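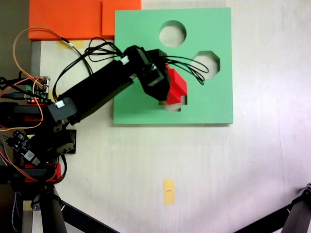 From: Jawad Mengal
To: Torkdale Allotments and Growers list
Date: 10 Oct 2020
Subject: Re: [growers] Biochar order, last call for names

Tuulikki Savolainen wrote:

> Hello all,
>
> We have 41 names down for the biochar so far and the price drops again
> if we get to 300 bags between us. Trusska will deliver to the top gate
> on a pallet. I put it on half my beds last winter and the difference
> was amazing, the leeks were twice the size and I hardly watered. It
> lasts for centuries so you only pay once! Onni has read up on it and
> says the yields go up by a third.
>
> Please reply to me and not to the whole list with your numbers.
>
> Tuulikki

Sorry Tuulikki, I'm replying to the whole list, as my question is for everyone who has put their name down.

What did the other half of your beds do? You say half had the char and half didn't, so there must have been leeks in both, or were the leeks all in the one half? If I remember rightly the bottom beds on your plot are the ones that get the run-off from the lane, and they have always done better than the top. I had the plot next door for six years and the same was true of mine. I grew leeks like table legs down there on nothing but old horse muck.

I'm not saying the stuff is useless. I'm saying I have been on this site long enough to have paid for rock dust, seaweed meal, the mycorrhizal powder (two tubs, still got one) and the copper trowel. Every one of them came with somebody's twice-the-size leeks. The rock dust was going to last for ever as well.

Onni, where does the third come from? I went and looked for myself and the big gains I could find were on hot, sour, worn-out soils, where almost anything you add would help. We are on heavy clay that has been mucked and limed since before the war. I'd want to see a trial on ground like ours before I believed in a third, or a tenth for that matter. If you've got one, post it and I'll read it properly.

The other thing is that raw char goes in hungry. Put it in straight from the bag and it can hang on to the nitrogen for the first season, so you're meant to soak it or leave it in the compost for a few months first. The leaflet from Trusska says "ready to use" in large letters and then on the back, in small ones, that "best results are obtained when blended with mature compost". Well, yes. Best results are obtained with mature compost full stop.

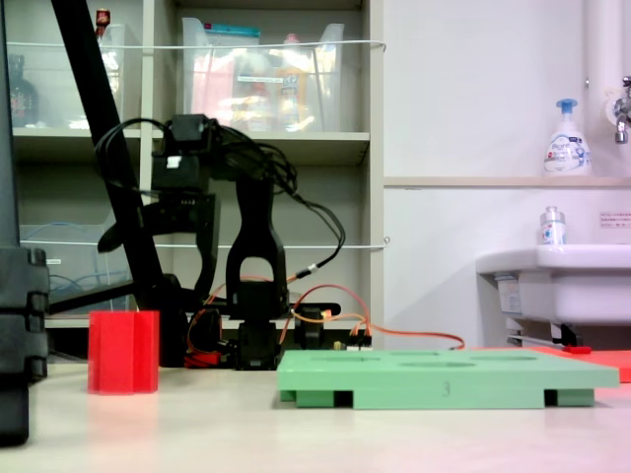
Then there is the money. I make the whole order £1465 with delivery, going by the prices sent round in September. For £906 Partanen would bring us two full lorry loads of composted green waste, which they did three years ago, and apart from the bits of plastic and one fork nobody could complain. I know which I'd sooner see at the top gate.

And I don't much like "price drops if we get to 300". It's how you end up with people taking ten bags when they wanted two. Yaw Abubakari told me on the path that he'd put himself down for eight because he thought it was the minimum. Is there a minimum? It isn't in any of the emails.

If people want to go ahead, here's what I'd suggest. Get a few bags only. Pick two plots that aren't on the slope. Mark out four strips on each, char on two of them and plain compost on the other two, same variety, same sowing day, and don't let whoever is doing the weighing know which is which. Onions would do, or beetroot. Leeks are a nuisance because everybody pulls them when they fancy one and then nothing adds up. I'll give up a strip myself and I'll weigh, if someone else does the marking. Aatos has offered his scales before now, the hanging ones, though they want checking against a bag of sugar.

If the char strips come out ahead I'll say so on this list and buy ten bags.

One more thing while I'm writing. Someone has put a link on the noticeboard to the Bemard moisture meter. I had one. It reads "moist" in a bucket of gravel. Stick your finger in the soil.

The hosepipe by the second tap is split again about a yard from the end, and I've put tape on it but it won't hold through a frost.

Jawad
Plot 17

> On the meeting: Aatos Lindqvist has asked whether we can move it to
> the evening. I don't mind either way.

Evening suits me.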